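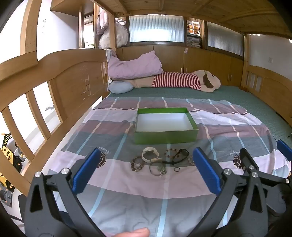
Striped duvet on the bed, with the gripper over it

From: Ya-wen Peng
To: Harell tenants list
Date: 08/08/2021
Subject: Re: Deposit claim against Podeck, who pays the lawyer?

Dear Fung-ping and all,

Thank you for the long explanation. I answer only the part about costs.

Fung-ping Hung wrote:
> The lawyer at Chuang told me that small claims
> are possible without a lawyer, and the filing fee is
> less than I feared. But if Podeck sends their own
> attorney, I am afraid to stand there alone. Is it
> true that the loser must pay for both sides?

In my case it was not so. My lease had a paragraph about attorney fees, near the end, and it said each side pays its own. Please look in your lease for the same words. Ming-te Lo had an older lease from the Wilcombe building and his paragraph was different, so do not trust mine.

I paid 400 dollars for one meeting and one letter. My deposit was over 1000 dollars, and Podeck returned it after the letter, except for the cleaning charge, which I did not want to fight about. The lawyer asked me for these papers: the lease, the move-in checklist, and every email about the deposit. I had eight emails, and I had to print all of them.

One more thing. In your first message you wrote that you talked with the manager by telephone. I would write him a short letter now and repeat what he said, with the day of the call. My lawyer was quite strict about this.

If you want to wait until September, please first ask Chuang about the time limit. I do not know it exactly and I do not want to tell you something wrong.

Hiu-tung, do you still have the sample letter? I can not find it in the archive.

Kind regards,
Ya-wen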